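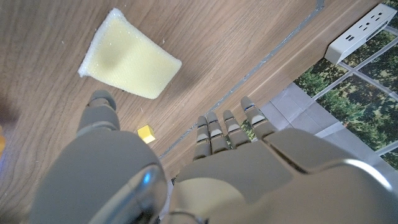
Wanda Marchetti told me I should never buy a table until I'd wiped it down myself, and to take my own cloth if they wouldn't lend me one. I'd only rung her to ask about parking! But she'd been to the Gumthorpe open day last year and came home with a desk, so I listened, and it was good advice as it happens.

Home Days Out House Stuff About Me Get in Touch

4 min read

So, Gumthorpe. If you don't know it, it's a long brick building behind the garden centre where Akbulut make their tables and desks, and once a year in January they open the doors and let people like me wander round touching everything. Doors were at ten, I was there at twenty past, and the car park was already full (there's an overflow field, bring wellies). It's free to get in. Tea is 100p if you've got the coins, which is how it was written on the sign and made me laugh more than it should have.

You start at the sawing end. They'd switched the big saws off for the day, but you could still smell the wood all the way from the coat pegs, and there were offcuts in crates that you could take home for a donation. I took a bag for the kids to paint. Then it's sanding, then gluing, then a room where the tops get oiled and left on racks, and you're not allowed past the rope in there, quite right too, with all the coats and pushchairs going by.

The bit I'd come for was the finished room at the far end. We're replacing our kitchen table, which has one leg that's mostly cardboard at this point, and I wanted something that could be a desk from nine till three and a table after that. What sold me was the one with a power strip on the edge. It's a plain white thing, with two USB ports near one end and the ordinary sockets further along, and there's a strip of grey metal trim running along the wood as well. I know a socket isn't exciting. But I've spent years with an extension lead trailing across the kitchen floor and I wanted to hug it.

The wood's a lovely warm brown too, really streaky. I'd been worried it would look like an office and it doesn't, not at all.

And then the wiping! There was a yellow sponge out on the table and a little yellow cube near it, and some tiny white bits scattered about on the wood, so it looked much more like my kitchen than a showroom does. Trinity Begay was running that room and she was happy for people to have a go at cleaning things, so I did, with Wanda's voice in my head. What I was checking was the trim. On our old table there's a join down the middle that has been collecting toast since we moved in, and I wanted to know how I'd get along a metal edge without shoving everything into the gap. Trinity's answer was to wipe along the metal and never across it, with the sponge wrung out properly, and to unplug the strip and keep water well away from it. For anything dried on she uses a fingernail. Same as me, then.

I asked about hot pans as well and she pulled a face. Trivets.

They do the table in two lengths, and I measured up for the shorter one, 135 cm, which will just go under our window if the radiator shelf comes off. Delivery is 7 weeks. You can have it without the power strip, but why would you? The Gresine range was in there too, with rounder legs and a paler wood, and a Muvmont bench that I sat on for far too long eating a flapjack. Lovely bench. Hard on the bottom after a bit.

My only grumbles: the loos are back at the sawing end, so you do that walk twice, and the talk on oiling was so packed that I stood in the doorway and heard every other word. If you want a seat, get there 30 minutes early.

I've put a deposit down. The old table goes to my brother, cardboard and all, and he's collecting it once he's found somebody with a van.

Share this 18 shares 5 comments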